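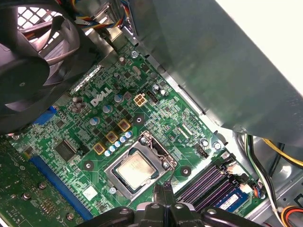

Greifer am Sockel, Dell-Board, RAM noch gesteckt.

Laborbuch Illitz, 13. Juli 2020

Testpaket von Tarero, Modul »Demontage Desktop-PC«. Laut Angebot 2.550 Euro für Greiferfinger, Handgelenkkamera und Software, Arm nicht enthalten. Wartung extra, Preis auf Anfrage. Auf Anfrage heißt bei denen erfahrungsgemäß: nach der Unterschrift.

Was mich am meisten stört, ist das Datenblatt. »Gängige Desktop-Boards« steht da, ohne Liste. Der Hebel am Sockel ist ein dünner Bügel, der Platz daneben knapp, und wenn das Laufwerksblech Schatten aufs Board wirft, will ich wissen, was die Bilderkennung damit macht. Dazu im Handbuch kein Wort. Fehlerquote laut Tarero unter 5 Prozent, gemessen woran? Ein Board, hundertmal dasselbe? Nachgefragt, Antwort steht aus.

Vorgabe für unseren Durchlauf: 111 Zyklen, CPU und RAM raus, ablegen, nächster. Abbruch bei verbogenem Pin. Greifkraft erst mal auf 80 Prozent vom Standardwert, den halte ich für zu hoch. Parameterdatei liegt im Projektordner, bitte nicht die aus dem Dezember nehmen, da stimmt der Werkzeugversatz nicht.

Die Ablage ist 3D-gedruckt, CPU in die quadratische Tasche, RAM in den langen Schlitz darunter. Funktioniert als Idee, aber für jede andere Bauform braucht man eine neue. Die Druckdaten gehören angeblich zum Paket — in unserem Download waren sie nicht. Offen ist auch, wie der Ablauf reagiert, wenn ein Gehäuse ein paar Millimeter verschoben auf dem Tisch liegt. Einmessen bei jedem Wechsel wäre für uns das Aus.
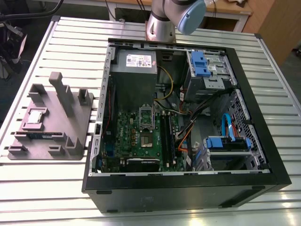 MacBrayne sieht das milder: Für den Preis bekomme man anderswo nicht mal die Finger, und in Altotham laufe das Modul seit Monaten, man müsse sich nur einmal ordentlich mit der Kalibrierung hinsetzen. Die Druckdaten könne er schicken.

Gut, Daten nehme ich gern. Zu Altotham hätte ich lieber ein Protokoll als eine Erzählung, inklusive der Läufe, bei denen jemand von Hand eingegriffen hat.

Noch zu tun:
Boardliste bei Tarero anmahnen
Wartungspreis schriftlich
Versatz neu einmessen, Wert hier nachtragen
zweites Gehäuse, anderer Hersteller, sonst sagt der Test nichts

Kaufempfehlung bis dahin: nein.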